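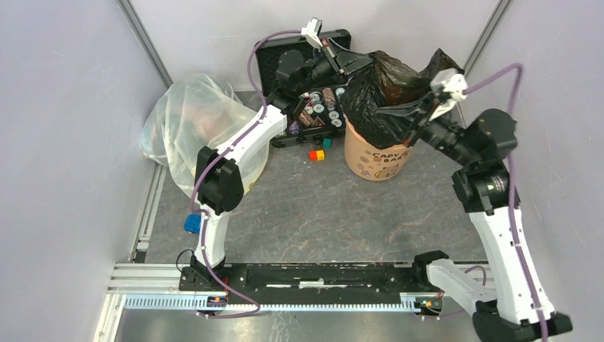
阅读时间:20 分钟

出发前一天晚上,我还在客厅地板上跟一个睡袋较劲。说明书上画的那个人,卷三下就塞进袋子里了,脸上还带着笑。我卷了半个钟头,塞进去一半,另一半像馒头发过了头一样往外鼓。我女儿从楼上下来倒水,看了我一会儿,说:“妈,不用卷,直接往里塞。”然后她就走了,也没帮我。

事情是这样的:Brudovbridge 这所学校,每年八月底开学以后的第一个礼拜,九年级不上课,全体去走路。从 Ilie 河的源头 Skellel 走到学校门口,35 公里,走五天。学生 31 个,老师两位,另外招一名家长随行。报名表发到家长群里的时候,群里突然非常安静,平时为了食堂的鱼排能吵到半夜的那群人,一个都不见了。我当时在等地铁,手一滑(也不全是手滑),点了报名。

后来编辑听说这件事,让我写一篇。我说写什么呀,就是走路。她说就写走路。好,那我就写走路!

先说这所学校。我们家搬来两年多,我一直没弄明白它到底算什么风格。论成绩,中不溜;论校舍,楼梯间冬天漏风;可是它有一些怪脾气,比方说开学第一周不发课本,再比方说九年级的地理课没有教室,准确讲是有教室,但老师嫌它光线不好,三天两头把人带出去。这位地理老师就是 Ruth Bellamy,走路周是她的主意,已经走了好多届。她个子小小的,走路飞快,讲话也飞快,开家长说明会的时候,我前面一位爸爸举手问有没有应急预案,她说有,在第九页,然后接着讲袜子。

她讲了很久的袜子。

我当时觉得好笑,三天以后我恨不得给她鞠躬。袜子要两层,里面一层薄的,外面一层厚的,新袜子要先洗过两遍再穿,鞋子必须是已经穿旧的。她原话是:“谁给孩子买了新鞋,请现在就拿回去退掉。”会场里有好几位家长低下了头,包括我。那双鞋还是打折买的,退不了,后来我女儿穿着旧鞋去了,我穿着那双新的(我俩脚一样大),结果嘛,往下看。

礼拜一早上,大巴把我们拉到 Skellel。

你要是在地图上找河的源头,会看到一个很神气的小蓝点,旁边写着字。到了现场,是一片湿乎乎的草地。真的,就是草地,踩下去会咕叽一声。孩子们站成一圈往下看,大家都等着看到点什么,泉眼啊,石碑啊,至少来块牌子吧。什么也没有。Ruth 蹲下来,用手把草拨开,底下有一条比鞋带宽不了多少的水,慢吞吞地往坡下走。

“就它。”她说,“接下来五天,大家跟着它。”

有个男生问:“那要是跟丢了呢?”

“那就找回来。”

后来我才知道这不是一句玩笑话。头两公里,这条河动不动就钻到地底下去,从草丛里消失,又在几十步外的石头缝里冒出来。Ruth 故意不带路,她走在最后面,让学生拿着地图自己走。于是那天上午,队伍在一个山坡上停了好久,吵成一团,一半人说往左,一半人说往右,还有两个坐下来开始吃午饭,那时候还不到十点。

我在旁边急得不行。我这个人有个毛病,看见孩子走错路就想喊,这是十几年陪写作业陪出来的。我刚张嘴,旁边那位 Jérémie Masson 老师就递给我一块饼干。他教法语,兼带体育,胡子留得乱七八糟,包里好像装着吃不完的饼干。他也没说什么“请让他们自己来”之类的话,就是递饼干。我嘴里塞着东西,自然也喊不成了。后来我回想,这五天里他递给我的饼干,时机都十分可疑。

他们最后选了往右。错的。走到一堵石墙跟前没路了,又折回来。没人发火,也没人总结经验教训,倒是有个小姑娘在地图上那个位置画了一个骷髅头。

第一天走得不长,傍晚到了一座农场,在人家的牧草地上搭帐篷。农场主叫 Philomena Scanlon,快八十了,穿一件男式毛背心,站在门口迎我们,第一句话是:“今年的比去年的矮。”

她让学生在她家过夜,有一个条件:每个人得干一件活。她早就拟好了一张单子,贴在仓房门背后,字写得又大又抖。捡石头,刷水槽,把旧铁丝从篱笆上拆下来缠成卷,给老母鸡窝换干草。我也分到一件,剥豆子。我坐在她家厨房门口的台阶上剥了一大盆,Philomena 坐在我对面也剥,速度是我的三倍,眼睛还一直不看手,看着院子里的孩子。

我跟她聊天,问她为什么愿意让一群半大孩子每年来折腾一回。她想了想说,头一年是 Ruth 上门来求的,她本来不肯,后来 Ruth 说给钱,她就更不肯了。“我又不是开旅馆的。”她说,“我跟她讲,钱不要,干活。她说好。第二天她自己先来刷了一天水槽。”

我心想这确实像 Ruth 干得出来的事。

Philomena 又说起她小时候,从农场到 Brudovbridge 去上学,是住校的,礼拜天下午走过去,礼拜五再走回来。我问她走多久,她说:“看天气,也看跟谁走。”说完自己先笑了,笑得豆子都滚到地上去了。她没往下讲,我也没好意思追着问,到现在都有点后悔。

晚饭是孩子们自己煮的。这里头规矩很清楚:五个人一组,每组一口锅一个炉子,菜谱自己定,材料自己背。出发前学校只给了一个总的预算,每组怎么花都行。有一组买了整整一袋土豆,五个人轮流背,到第一天晚上已经快反目成仇了,当晚就发奋全煮掉了,请全营地吃土豆。另一组非常高级,带了新鲜罗勒,装在一个小盒子里,打开的时候已经黑了。我女儿那组吃的是面条拌花生酱,她说好吃,我尝了一口,嗯,我说好吃。

说到这里要讲讲 Napaporn Panyasiri。她是春天才转学来的,从清迈过来,说话声音很小,我跟她同一个帐篷区,早上刷牙总碰到。第一天晚上她那组的炉子怎么也点不着,几个男生轮番上去拧,越拧脸越红。她在后面站了半天,最后挤进去,把那个炉头拆下来,对着灯看了看,用别针捅了几下,装回去,一点就着了。大家安静了两秒钟,然后有人喊了一声,整组都跳起来。从那以后她就成了全队的炉子总管,谁家炉子闹脾气都来请她,她也不推辞,就是每次都要收一颗糖。到礼拜五她兜里鼓鼓囊囊的。

第二天下雨。

我不想多写第二天了。可是编辑说读者就爱看这个。那就写几句:雨从早饭时候下到晚饭时候,不大,就那种细细的、斜着来的雨,你觉得用不着穿雨裤,等你发觉该穿的时候裤子已经湿透了。路是沿着河岸的一条羊道,一边是水,一边是刺丛。河倒是像样了,有了声音,有的地方得跳着过。我的新鞋在这一天显出了它的本色,左脚后跟先起了一个泡,接着右脚也跟上,很对称。

我一瘸一拐走在最后,Ruth 陪着我。她看了一眼我的鞋,什么也没问,那个眼神我记一辈子。过了一会儿她从包里掏出胶布和一把小剪子,让我坐在一块湿石头上,帮我把两个脚后跟都包好了,手法利落得像包粽子。包完说:“说明会您来了吧?”

我说来了。

“坐第几排?”

我说第二排。

她点点头,把剪子收起来,继续走。

雨天里孩子们的样子很有意思。我本来以为会有人哭,会有人给家里打电话(手机都交上去了,装在 Masson 老师的一个防水袋里,只有晚上能领十五分钟)。哭是有人哭的,一个高个子男生,平时在班上挺威风,走到下午突然坐在路边不动了,头埋在膝盖里。他的组员站在旁边不知道怎么办,有一个讲了个笑话,非常难笑,又一个说要不我帮你背包,他不让。后来他们干脆都在他旁边坐下来,一排人坐在雨里,谁也不说话,看河。坐了好一阵,他自己站起来走了。晚上我看他一个人吃了两份饭。

我没把他的名字写在这里,他妈妈也看这本杂志。(您儿子很好,放心。)

那晚住的地方叫 Telodel,是一座老毛纺作坊改的宿营屋,厚石墙,上下铺,有暖气!走进去的那一刻我差点跪下。一楼有个很大的烘干间,以前晾羊毛的,现在晾袜子,几十双袜子挂在绳子上,那个味道我就不形容了。管屋子的人只在傍晚来开个门,留一张纸条,上面写着热水用完就没了,要等两小时。31 个学生轮流洗澡,您自己想想这个画面。他们商量出来的办法是抽签,抽完又允许交换,很快就出现了市场:一个靠前的洗澡号可以换两块巧克力加一次洗锅。我抽到很后面,拿一包榨菜换到了前面去,换给我的是个从没吃过榨菜的姑娘,她拆开尝了一根,表情很复杂,后来又来问我还有没有。

礼拜三在 Telodel 停一天,不赶路。这一天叫“写字日”。每个学生要交一篇 2000 字的东西,写什么都行,唯一的要求是跟这条河有关,并且不能查资料,没有手机,没有书,只能写看见的、听来的、自己想的。Ruth 说有一年有人写了一篇论袜子,她给了很高的分。

我起先觉得这一天会很难熬,十四五岁的人,坐下来写 2000 字,没有网。上午确实乱糟糟的,有人趴在上铺睡着了,有人在外面拿石头打水漂,一直打到水边的扁石头都给捡完。到下午就静下来了。我从走廊走过去,听见铅笔的声音。我都多少年没听见过一屋子人用铅笔写字的声音了。

我也领了一个本子,Ruth 发给我的,她说随行家长也要写。我说我有稿子要写的,回去写,她说那是那个,这是这个。我就坐在作坊后门口写,写了半页,划掉,写我妈。我小时候住在江边,我妈在轮渡公司卖票,夏天我放学就去售票亭等她下班,亭子里有一台小电扇,吹出来都是热风,带着柴油味儿。我好多年没想起那台电扇了。写着写着就写满了,一数也没数,反正满了。后来 Ruth 收本子的时候把我的也收走了,到今天还没还我,我有点紧张。

孩子们写的东西,我征得同意看了几篇。有一篇写一只死羊,它卡在下游石头中间,全队路过时都捂鼻子,只有他停下来看了很久,写得很平静,最后一句是“河从它两边绕过去了”。有一篇写父母离婚,河只在第一行和最后一行出现。Napaporn 那篇写她外婆家门口的河,比 Ilie 宽得多,颜色像奶茶,她说在这里走了两天她才发现,她想念的东西里面有一样是河的颜色。她英文还写得磕磕绊绊的,有些地方划了又划,纸都快破了。我看完出去站了一会儿。

Masson 老师那天在厨房里教人做可丽饼。做法他坚持说是他祖母的,要静置一个小时,孩子们等不及,静置了十分钟就下锅了,第一张粘锅,第二张粘锅,第三张飞到了炉子后面。他一直很镇定,一边铲一边说法语,有两个学生后来跟我讲,那天下午学会的动词比一个学期都多,不过大概都是不能在课堂上用的。

礼拜四重新上路。天晴了,晒得厉害,河在这一段宽起来,两边是收过的麦地,路好走了,话就多了。走路这件事有个好处,两个人并排走,眼睛都看前面,什么都好讲。我女儿本来躲了我三天(说好了的,我随行但是不认她,她叫我“那位家长”),礼拜四下午不知怎么走到我旁边来了。我也不敢看她,就看路。她跟我讲她不想继续拉小提琴了,想了一年了。又讲班上谁跟谁不说话了。又讲她觉得我搬家以后变得很爱叹气。

我说我有吗。

她说:“有啊,你刚才就叹了一口。”

我们走了好长一段,讲了大概比过去半年加起来还多的话,然后前面有人喊她,她就跑掉了,背包在背上一颠一颠的。我脚后跟疼得要命,可是我那天下午走得很快。

小提琴的事情后来定了,停。琴还在柜子上,我偶尔擦一擦灰。

那天还出了一件小事故。过一座木头小桥的时候,土豆组的锅掉河里了。这口锅从书包上松下来,咣当一声,掉下去,居然是浮着的,像一条小船一样顺水走了。一帮人沿着河岸追,喊得惊天动地,最后在一个转弯的地方被树枝拦住了,两个人趟水下去捞上来。Ruth 站在桥上看,等锅捞上来了,她问大家:锅从这里漂到那里,用了多久?水有多快?没人看时间。她说那再漂一次。于是他们又把锅放下去,这回有人掐表,有人在下游等着,来来回回漂了五六趟,算出来的数字趟趟不一样,为了为什么不一样又吵了一个下午。我觉得这是我这辈子旁听过的最好的一堂地理课,教具是一口糊了底的锅。

晚上最后一次扎营,在河边的公共草地上。按规矩,最后一晚两位老师和随行家长不管任何事,学生给我们做饭。我们三个大人坐在折叠凳上,像三个等着被伺候的老太爷。菜是剩下的所有东西煮在一口锅里,里头有花生酱,我尝得出来。

趁着这个工夫我总算跟 Ruth 好好聊了一回。我问她,这五天的课时,家长没意见吗。她说有啊,每年都有,今年收到的信还放在她抽屉里。有一位写得很长,算给她看,五天等于多少节数学课。她回信了,邀请他来当随行家长,他没回。我问她,那你怎么跟校长交代?她说头几年校长只问一个问题:人都回来了吗?她说都回来了。校长说那行。

我又问她,到底想让他们学到什么。这个问题很蠢,我知道,可是采访嘛,总得问。她喝了一口锅里那个东西,喝完看了看碗底,说她小时候在这条河边住了十六年,一次也没去过 Skellel,连它从哪儿来都不知道,后来上大学,考卷上有一道题考河流源头,她答对了,走出考场觉得很难为情。“就是难为情。”她说。然后她去管那边两个男生了,他们想在帐篷里面煮可可。

Masson 老师呢,他的答案更短。他说他喜欢礼拜五。

礼拜五是这样的。最后一段路只有几公里,从下游的堤岸进城。走到能看见教堂尖顶的时候,队伍开始乱,有人跑,有人梳头。过了桥就是 Gerardo Bassi 的面包房,他家三代在桥头卖面包,他本人有两个孩子都走过这条路。从第一届起,走路周的礼拜五,他就在门口支一张长桌,上面堆满刚出炉的小圆面包,那天他烤了 300 个。我问他怎么要烤这么多,他用看外行的眼神看着我,说:“您等着瞧。”

我瞧见了。学生吃,来接人的家长吃,家长带来的弟弟妹妹吃,往年走过的高年级学生专门从学校溜出来吃,邮递员停下车也拿了一个。有个男生左右手各一个,嘴里还有一个。桌子空得非常快,只剩一层芝麻,有人用手指头蘸着芝麻吃。Gerardo 围着围裙站在旁边,背着手,谁跟他道谢他都说“慢点吃”。

他跟我讲,有一年学校改了日子,没通知他,他照旧烤了,结果一个人也没来,一桌子面包摆在那里。后来他把面包装了车,沿着路往上游开,想看看人是不是在半道上,开到 Telodel 才打听到是下个礼拜。“那怎么办呢?”我问。他说下个礼拜再烤一次呗。那一车面包全给了 Philomena 的鸡。

从面包房到学校门口,还有几百步。按照传统,这一段要走在一起,前面的等后面的,所以走得特别慢。校门口站着一排低年级的学生,被放出来看热闹的,有人鼓掌,大部分人在看那个高个子男生头上绑的一条内裤(他说是头巾)。Ruth 从头到尾走在最后,到了门口停下来,点了一遍人头,说了句:“礼拜一,第一节课,带课本。”

就散了!我还以为会有个什么仪式,讲个话,发个证书什么的,我连手机都掏出来了。没有。孩子们一窝蜂找自己家的车去了。我女儿把背包往我怀里一塞,跟同学去河边了。对,又去河边。

回家以后我睡了十一个小时。醒过来第一件事是看脚,两个脚后跟都不太能看。第二件事是洗袜子。洗衣机转起来的时候,从滚筒里掉出来一颗小石子,也不知道是我的还是我女儿的,灰颜色,很普通,我放在厨房窗台上了。

过了几个礼拜,有一回我跟几位家长喝咖啡,她们问我值不值得去。我讲了半天,讲土豆,讲榨菜,讲那口锅,讲得口干舌燥,其中一位听完了说,那听上去也没干什么呀。我说对,是没干什么。她想了一会儿问我,明年报名是几月份。

顺便给想去的家长提几条,都是我拿脚换来的。

鞋穿旧的。我再讲一遍,旧的。

睡袋直接往里塞,别卷。

榨菜多带几包,比巧克力值钱。带整包没拆的,别带瓶装的,玻璃瓶重,还容易打。

不要跟自己的孩子分在同一个帐篷区,这条学校会安排,不用您操心,但您心里要有数,头三天他不会理您。

头灯要带备用电池,我那盏礼拜二晚上就没电了,半夜去厕所是摸着墙去的,摸到了别人的湿毛巾,叫了一声,吵醒了一屋子人。

想喊孩子的时候,嘴里放块饼干。

还有就是,Philomena 的单子上,剥豆子是最好的活,早点到仓房门口去,她按先来后到派的。听说去年那位随行家长去晚了,刷的是水槽。Ruth 前几天在校门口碰见我,说 Philomena 托人带话来,问那个剥豆子很慢的中国太太明年还来不来,来的话豆子给她多留一盆。我说你先把我的本子还给我。她说快看完了。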